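Home Datasets Notes Changelog Contact

# Clirnham Washbasin Notes

3 min read

Maintained by Consuelo Bermúdez. Labels by Aravind Unnithan.

## What this is

A set of 1,401 short written entries on washing and rinsing small household parts at a basin. The project plan calls it a "complete account of sink work." I would not go that far. It covers one kind of job in one kind of place, and anyone planning to use it for kitchens should look elsewhere.

## The basin

Entries use "basin" for the bowl and rim together, and "splash area" for whatever is behind it. We started with "backsplash," but that suggests tile, and a sheet of cardboard with brown speckles on it is still a splash area. 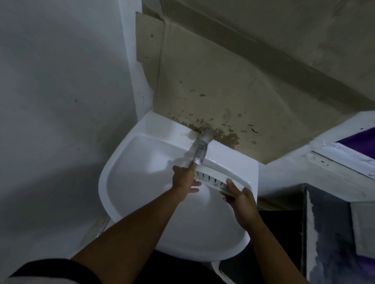 The labels for dirt are the weakest part. Aravind used three grades (clean, marked, stained) and I disagreed with him on 26 entries. We left both opinions in. Please don't average them; a stain on a wall covering says very little about the state of the bowl.

## Parts

Item names came from the Fledum word list, which was written for store shelves and is too sure of itself. It wants every piece of plastic to have a purpose. Where we couldn't tell, the entry gives shape and color only. A long white strip with two small tabs on its face, held in both hands over the bowl, goes in as "strip, white, tabbed." It may well be a mounting piece. I'd want to see it mounted first. 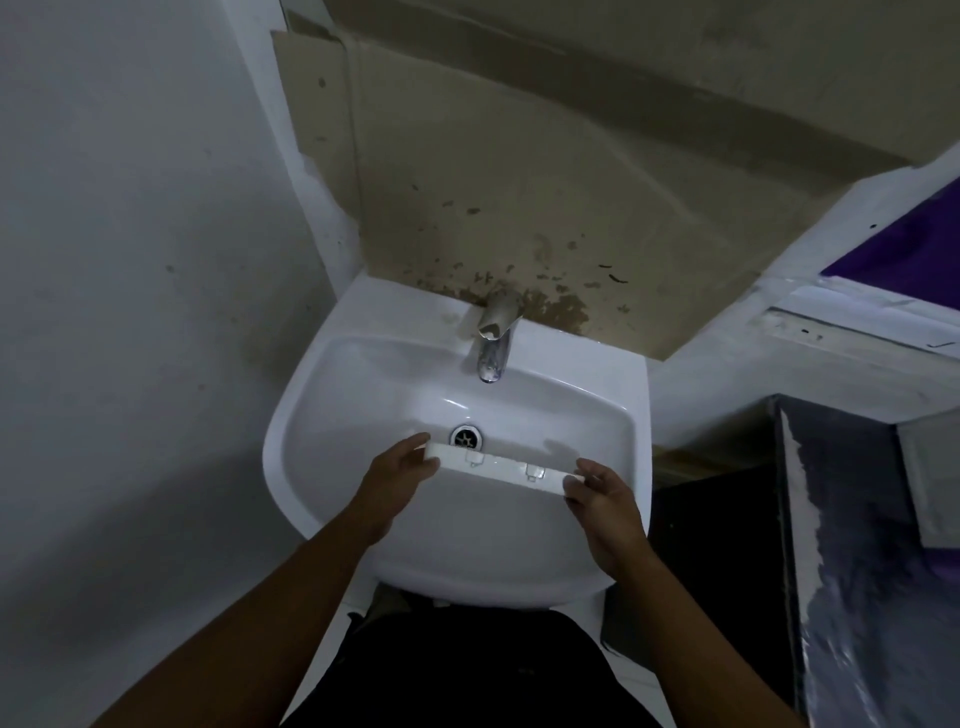

## Known problems

- "Rinse" and "wash" overlap. I doubt the split is worth keeping.
- "Drain" means the fitting, never the pipe.
- The April revision renamed "tap" to "faucet" but missed 3 entries.
- No entry says whether a part came out clean.

## Use

Fine for testing word choice. I wouldn't trust it for cleaning advice.

Related
- Hasport Shelf Labels
- Araújo Laundry Terms
- Fledum word list, old version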